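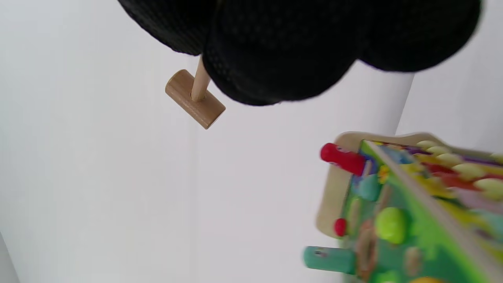
Vandalbridge Toy Library
Minutes of the meeting held on 26 January 2020 in the upstairs room

Apologies were received from the Clastier branch.

1. Minutes of the last meeting
Agreed, with one correction: the jigsaw shelf was moved in August and not before.

2. Matters arising
The new lending bags from Flerania have come. The drawstrings are short but will do. The old bags are to be kept for dressing-up clothes.

3. Wooden toys
The pounding toy was looked at again. Two families have asked to borrow it and it has not yet been given a catalogue entry. Points made:
– The mallet is small and is likely to go astray. It should be written on the loan card as a separate item.
– The toy should go under 'hammering and sorting', as the pegs are in different colours.
– The green top is printed and should be wiped with a damp cloth only. No soaking.
It was asked whether noise would be a problem for people in flats. The meeting felt this was for parents to decide, and the word 'noisy' will go in the entry.
Action: catalogue entry to be written before the next lending session.

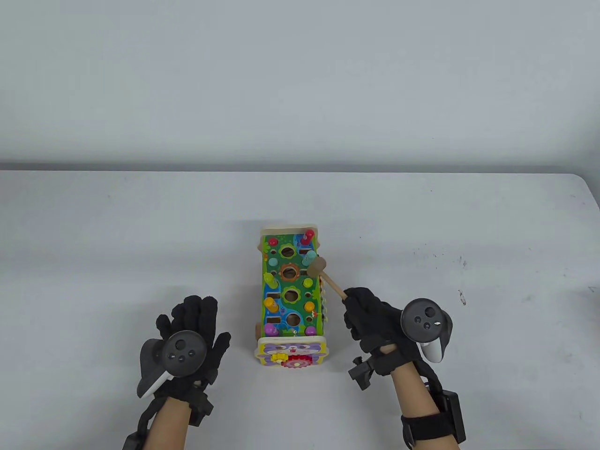 Lamai Intarasuk
Minutes Secretary

4. Labels
There was a long discussion about where labels should go on wooden toys. On the pounding toy the long side with the row of pastel bars was ruled out, and so was the short end with the animal face, which children will want to see. The underside was agreed – small label, number only. The same rule will apply to the Dzene train set when it is mended.

5. Loan period
To stay at 3 weeks. A proposal to shorten it for popular toys was not supported.

6. Money
The balance stands at £700. Spending of up to £9 on card and label sheets was approved. The quote for a second shelf unit was left over.

7. Any other business
The cupboard key sticks and needs oil. Members are asked to put returned toys on the lower shelf for checking – several went back out last time with parts missing.

The next meeting will be in the same room. Item 13 on the old action list is closed.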